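Getting the scanner set up for the small field at Prondard

I spent most of July going to fly-ins instead of the big shows, and Prondard was the one I liked best. It is a grass strip with one hangar and a café that runs out of bacon by mid-morning. Entry was 18 dollars including parking. I have paid 75 to stand behind three rows of folding chairs at a large show, so I had no complaints.

The field does not have a tower. Everybody talks on the same frequency and sorts it out among themselves, and if you bring an airband radio you can follow all of it. Mine is an old Prokum handheld that I bought used. The squelch knob is loose and the battery cover is held on with tape, but it picks up aircraft well before I can see them.
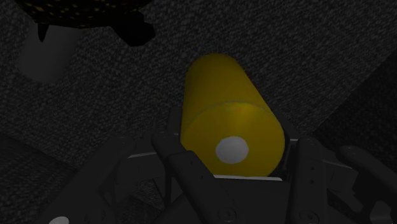 The first arrivals came in just after eight. Two Cubs, then a Stearman, then a long gap while a bank of low cloud sat over the ridge. I used the gap to walk the parking line. You can get close to the airplanes there as long as you ask, and most owners were sitting under the wing in a lawn chair and happy to talk. The Stearman's owner had flown 48 minutes to get there and was planning to leave again before lunch, on account of the wind forecast.

The wind did come up. By noon it was straight across the strip and the taildraggers were working for it. One Cessna 140 went around twice and then left for Clarance, which has a crossing runway. Good decision, I thought. The people along the fence clapped for him anyway.

There was a short display in the afternoon, two airplanes only. A Chipmunk did a gentle routine of loops and rolls, kept high, and a T-6 made four passes. The T-6 is loud at any field, but on a strip this small you feel it in your chest. I got a few usable pictures with the long lens at 1/250. At anything slower I was blurring the whole airplane - my panning is out of practice.

For anyone going next year, park at the east end. The sun is behind you from late morning on and you are near the spot where most of them lift off. Bring a hat and your own lunch. The Chettiar road entrance is closed to cars now, so ignore the old map on the club's page and use the gravel road past the grain bins.

I also put up my list of frequencies for the small fields in the area, and it has had more mail than anything else on this site. 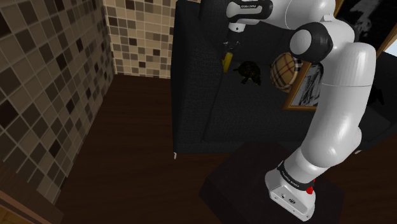

Darlene Gosselin wrote that the Clarance frequency on my list is out of date and that I should check the current chart before the fall fly-in. She also said the Stearman has been coming to Prondard for years and usually leaves with a low pass, so I should have stayed by the fence instead of getting in line for coffee.

She is right about the frequency, and I have fixed it. I did miss the low pass. I heard it from the line.

Next up is the fall fly-in at Clarance, if the weather allows. I am taking the shorter lens and a new battery cover for the Prokum.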